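**Tekard table clearing, progress report, March 2025**

Work this period covered the white table, with cups and a drink can as the test items. Sorting rules are now fixed for 23 item types. 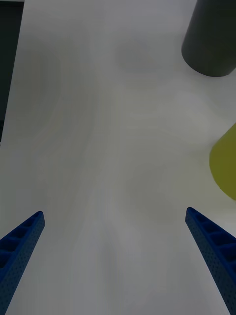
Surface checks are done and the tabletop stays in use for the next phase.

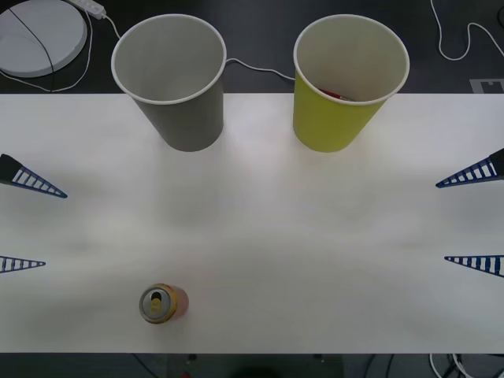
Paper cups are logged by color, gray or yellow. A cup with anything inside is logged separately from an empty one. 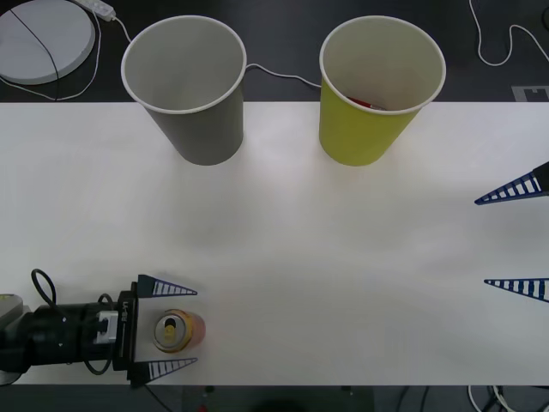
Three item types remain open. Khurram Khattak will submit their rules in July.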